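Week 4 handout: sorting small parts at the bench

Hello again, everyone, and thank you for being so patient last week while we hunted for the labels (they were in the Galbraith cupboard all along!). Tonight we get to the part I like best, which is laying out a bench so that small fittings don't wander off. Start with a plain, pale surface and keep most of it clear. Bring over one fitting at a time, set your box close to where you'll put it down, and please keep the lid somewhere else.

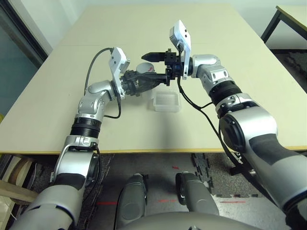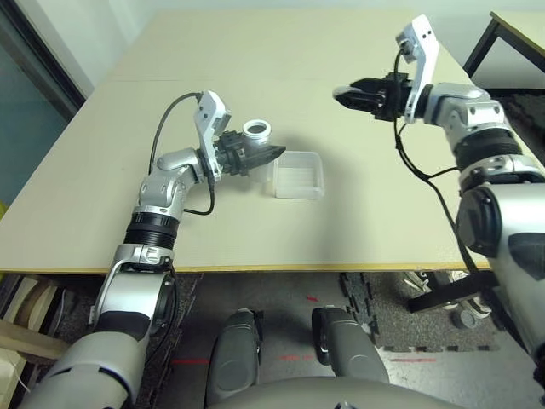 A pale tabletop with plenty of open space, both times; the little clear box is in both.

Greer Dalgleish wrote to me that she'd go shallower still with the boxes, as deep ones hide the small rings at the bottom, and I've come round to her view.

For February, please read the Nuna notes up to the part on labels, and bring one shallow box of your own.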